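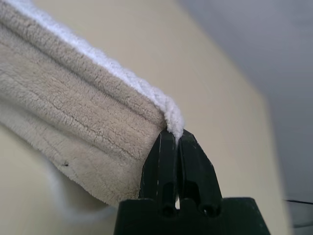

Print this page | E-mail this page

Wednesday, August 27, 2025

I will say it plainly: most of us seal our stone too often, and we do it badly. I've been guilty of both. When we put honed limestone in the entry hall at our place in Ollero, I was out there with a can of sealer every May like it was a religious holiday, and by year 5 the floor had a dull, sticky haze that grabbed every footprint.

It cost me $800 to have that haze stripped off. Eight hundred dollars! The floor itself was fine underneath, by the way. It had just been wearing coat after coat of stuff it had no room left to soak up.

Yaneth Valderrama, who did the stripping, put a few drops of water on a spare tile and told me to watch. If the stone goes dark, it's thirsty. If the drops just sit there, put the can back in the garage and go have lunch. I'd read the label on that can probably a dozen times (it's in very small type) and somehow missed that it said the same thing.

Now, I know people in the trade who'll argue with me. My neighbor over on Lornon Street swears by a yearly coat, and his patio does look great – but his patio is rough sandstone under a walnut tree, and mine is an indoor floor where we take our shoes off. Those are two different jobs. A calendar can't tell them apart.

What bugs me is the yearly service plan. I was quoted $240 a year for one, and when I asked if they'd test the stone first, the guy on the phone had to go ask somebody. I'd pay for the test, happily. I'd even pay for a good scrub with a neutral cleaner, which my grout could use right now.

Comments (5) | Share (2)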